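Water rings on painted furniture, how do I get them off without repainting?

hmatheson
Posted in Furniture & Finishes

Painted a dresser and two side tables back in March, chalk type paint, two coats, no top coat (I know). Now there are white rings on the dresser from glasses and one darker one from a plant pot. Tried a damp cloth, tried dish soap, no change. Dont want to strip it. Is there a way to get rings out of paint or do I have to redo the whole top? And what do I seal it with after — wax or the water based stuff? Kids use it so it has to take some abuse.
Heather Matheson

Senga Drummond
White rings are usually moisture sitting in the finish. Dark ones went through to the wood and cleaning won't fix that. So two different jobs.

White first. Let it dry out properly, 4 or 5 days, nothing on top. Then hair dryer on low, keep it moving, few minutes. Some will fade on their own. Whatever is left, very fine sanding pad, light hand, wipe off the dust. Dark one — stain blocking primer on just that spot, let it dry overnight, then touch up. You'll see the patch unless you do the full top. Sorry.

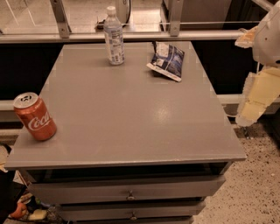

For sealing I'd go water based poly, satin, over wax any day if there's kids. Wax looks nice for a while, then somebody puts a hot mug on it. Thin coats, at least three, sand lightly between. My gray nightstand has a bit of shine to the top and I like that better than dead flat, wipes down easier. Soda cans are as bad as glasses for rings by the way, they sweat like crazy in summer, and a Coke right out at the edge of the table like that one is how you get drips down the drawers too. Give the poly a good few weeks before you put anything heavy on it, it feels dry way before it is.

wekico37
mayonaise. leave it on overnight. worked on my moms table

Cruickshank
Mayo is for varnished wood, dont put it on bare chalk paint, you'll have a grease spot and no paint will stick to it. Agree with Senga on the poly. Only thing I'd add is test inside a drawer front first, some of them go yellow over white or pale colors. And stir the can, don't shake it. Bubbles.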